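Floor (household)

The floor is the lowest surface of a room and the one on which most household objects end up. Builders treat it as a structure, housekeepers treat it as a chore, and small children treat it as furniture. This article deals with the floor in everyday use.

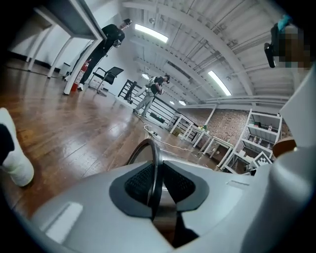 Household Encyclopedia staff | Last revised 2025-06-25

Origins

The earliest floors were dirt, which made it hard to say when they needed cleaning. Straw and rushes were later spread on top and, in many homes, new layers went down over old ones. Boards, brick and tile followed as people grew richer or more easily disgusted.

The town of Andell claims the oldest swept floor in its region, on the strength of a worn doorstep and a broom of uncertain age. Neighboring Retamal disputes this every August.

Use

A floor is meant for standing and walking. In practice it also serves as a shelf, a closet and a filing system. Shoes are the usual first settlers, and whether they should be worn indoors at all remains a matter on which families can disagree for 14 years without changing position.

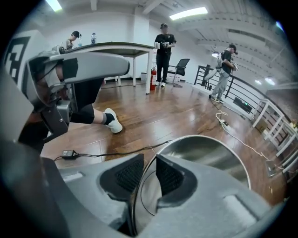 Polished metal with a black cable looped across it.

Squeaks

A squeak comes from wood rubbing against wood or against a nail. Most can be cured with a screw – the rest are learned by heart, especially by teenagers. The Pimwood method, named for the village where it was first tried, calls for talcum powder brushed into the cracks. It quiets the boards and whitens the socks.

Cleaning

Sweeping moves dirt to one place, and mopping spreads what is left more evenly. The Flestel Manual, a housekeeping guide of 100 pages, gives 10 of them to corners and advises starting at the point farthest from the door. Readers who started at the door are referred to the chapter on waiting.

See also: Carpet; Doormat; Slippers; Stairs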